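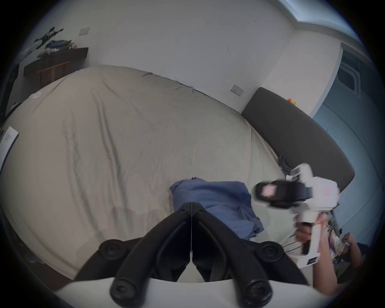 Work T-shirts smell fine out of the dryer, then sour after ten minutes of wearing

Laundry & Fabric Care
Asked in June
Status: open

I have a stack of T-shirts I wear under a work shirt, mostly cotton with a few polyester blends from Hisport. They come out of the dryer smelling like nothing. I put one on, drive to work, and by the time I park there is a sour smell from the underarms, like old sweat. I shower in the morning and use deodorant, and it doesn't happen with a brand new shirt.

What I do now: front loader, cold water, quick cycle (52 minutes), Urnari liquid detergent up to the top line on the cap, fabric softener in the drawer. I usually wash everything on one evening, so the drum is pretty full. Dryer on medium until the sensor stops it.

I already tried running a shirt through twice in a row, same cycle. No change. I also tried one of those scent bead things, and then it smelled like flowers and old sweat.

We moved to Vitthorpe last year and the water is hard there if that matters. The kettle gets a white crust fast. Machine came with the house and I don't know its age.

Do I have to throw the shirts out? Some of them are not old.

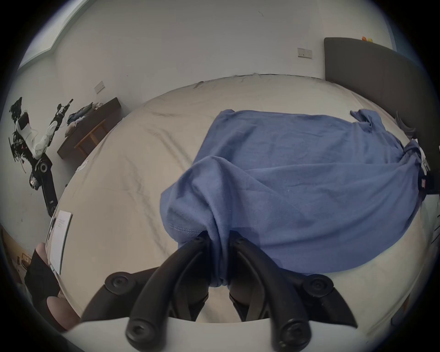
One of the blue T-shirts, on the bed

Edit: deodorant is the white stick kind, antiperspirant. Someone asked.

3 answers

Answer 1 (marked helpful)

You don't have to throw them out yet. What you describe is body oil and deodorant built up in the fabric. The bacteria live in that layer, and once the shirt warms up on your skin the smell comes back. Cold water on a short cycle won't get through it, and softener adds another coat on top.

Stop the softener first, completely, for anything you sweat in.

Then do a strip soak on the worst shirts. Fill a tub or a big bucket with the hottest water the care labels allow and stir in an oxygen bleach powder (the percarbonate kind, no chlorine) at the dose on the package. Turn the shirts inside out, push them under and leave them overnight. The water will probably look gray or yellowish in the morning. Wring them out and wash right away on a normal cycle with detergent and nothing else.

Check the underarms by smell while they are still damp. If they smell even a little, don't dry them. Soak again. Dryer heat makes this harder to get out.

For stiff or waxy patches under the arms, rub in some plain dish soap with a soft toothbrush before the soak and let it sit half an hour. That waxy feel is the antiperspirant.

After that, wash the T-shirts separately from towels and jeans, warm or hot depending on the label, on the regular cycle, with the drum no more than two thirds full. With hard water you do need a decent dose of detergent, so I wouldn't cut that down much. A powder generally does better than a liquid in hard water anyway.

The polyester blends may never come all the way back. Polyester holds on to oil much more than cotton does.

Comment from the asker: Did the overnight soak with four of them. Water was disgusting. The cotton ones are good so far, on day 2 of wearing. One Hisport still smells but less. Will do that one again.

Answer 2

Clean the washer too. In a front loader pull back the rubber gasket at the bottom and wipe in the fold, there is usually slime. Take the detergent drawer all the way out and scrub it, and the hole it slides into. Empty the filter behind the little door at the bottom front if you have one (put a tray down, water comes out). Then run the hottest empty cycle with washer cleaner. Leave the door open between loads.

If your machine shows the temperature, a lot of them have a "warm" that is barely warm. I'm outside the US and mine goes in Celsius, I use 50 for undershirts and never had this problem.

Also don't leave sweaty shirts balled up in the hamper all week. Hang them over something until they are dry, then they can wait.

Answer 3

vinegar. 2 cups in the rinse. works for me, had the same thing with my gym stuff

Reply to answer 3: Check your washer manual before you do this every week, mine says vinegar is bad for the seals. And don't ever mix it with bleach.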